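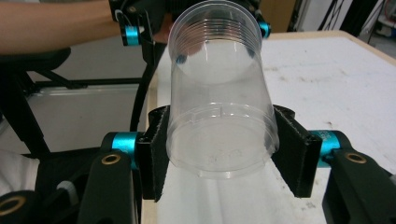
Cup handler wanted, Konivcombe packing room

Silora is looking for 2 people to work alongside the grippers at our Konivcombe site. The job used to be called Packer (Grade B). It is now called Handling Demonstrator, and the pay went up slightly less than the title did.

What you'll do

Pick things up with hand-held grippers, pass them from one to the other and put them down again, so that the machines can learn to do the same. Clear plastic cups are the worst. They are slippery, see-through and threaded at one end, and the line has so far been rude to all of them. You will also tell the engineers when a grip is daft. They do listen - Signe Sveinbjörnsson has a notebook for it.

What has changed

Less lifting, more standing at a table. Tea breaks have survived. Packers already here have first refusal on both posts, and no one is being let go before the August review, when the union sits down with us again.

What you'll need

Steady hands, patience and a tolerance for repetition. No degree. If you have 50 opinions on how to hold a cup, bring them.

Hours and applying

Early or late shift, your choice. Write to Amarachi Ekpo in the site office, quoting post 2314, by the end of February 2018. A page will do.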